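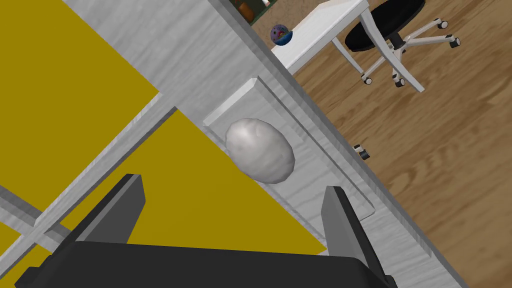 OK so I finally did the thing where you empty every drawer in the apartment onto the bed on a Sunday morning. Thread, because I have opinions now.

The kitchen junk drawer alone took until lunch. Takeout menus from a place that closed, a tape measure, another tape measure, birthday candles fused into one big candle, and a key that fits nothing I own or have ever owned.

I kept the key. Don't start with me.

My friend Aliki told me to sort by "when would I reach for this" instead of "what is this." So batteries went next to the flashlight and not in with the chargers. I fought her on it for a good ten minutes and then did it her way, and yes, it's better. (Aliki, you get one screenshot of this.)

Receipts!! Why do I have receipts from a Kvaran hardware store trip for a single hook? The hook isn't even up. I found the hook too, by the way, in the sock drawer.

Somebody asked about dividers. I've got the Zandico ones that slide open with a spring. They're fine in a deep drawer but in the shallow ones they pop up whenever you shut it too hard. I cut up shoeboxes for the shallow ones and they've stayed put so far.

Best find of the day: a postcard from Yannick, mailed the June I moved in here, that I swear I never read. It says "call me when you have chairs." I've had chairs for ages. I called him. We talked for 151 minutes, my phone says, and I got zero drawers done in that time.

He's got a kid now who's into trains and only trains. I've been told I'm invited to see the layout and that it is a serious invitation.

Anyway, back to drawers. Cables: if I couldn't name the device in five seconds it went in the e-waste bag. I was ruthless. I'll need one of them by Tuesday, I can feel it.

Pens — I tested every single one on the back of an old electric bill. Way more dead than alive. The good ones are all from a dentist I went to once.

To the person who replied "just move, you throw it all out anyway": I have moved four times and these tape measures came with me every time.

Bathroom drawers are next weekend. I opened one, saw the hotel shampoos, and closed it again.

If anyone in the building is missing a small brass key with a 702 stamped on it, knock on my door. Bring the lock.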